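Murnel Robotics Club - Gripper Month Gallery

February was gripper month at the club, and I promised everybody a page for it, so here we go! I'm the one who keeps the club website going (when I remember to). 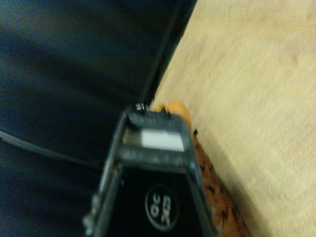 We had 7 weeks to get the arm picking things up off a table and putting them down somewhere else without a person touching it. Sounds easy, right? I thought so too. My first program was 86 lines long and I was pretty proud of it. The version we ended up running is 868 lines, and a good chunk of that is comments where people argue with each other about rounding.

The wrist camera was the part I was most excited about. It rides along with the gripper, so you get the arm's own view looking down past the dark gray metal at whatever it's up against. With pale wood on one side and something orange-brown and speckled right up next to the rail, you really see how little room there is to work with. I could watch that view all evening - and I have.

A few notes for the kids joining us next term, while I'm thinking of it:

Name your saved runs something useful. We have 122 of them and far too many are called "test" or "test new" or "test new REAL." I'm guilty of at least half of those.

Move slow first. You can always turn the speed up later, and the arm is a lot stronger than it looks. We keep one person on the stop button the whole time and we swap every ten minutes, because it's boring and bored people look at their phones.

Light matters way more than I expected. The same program that behaved fine in the afternoon got confused once the sun moved over to the other windows. We close the blinds now and leave the ceiling lights on.

Rough, bumpy things are my favorite to practice on. A smooth box is nice for the first day, but you learn a lot more from stuff with an odd shape and a crusty surface (the smooth box people on our team disagree with me, loudly).

Next up is the friendly meet at Blackwood. Kurport is bringing two teams, and from what I hear their arm is fast. Ours is careful! We still need somebody with a van and a long extension cord, so if that's you, come find me after practice.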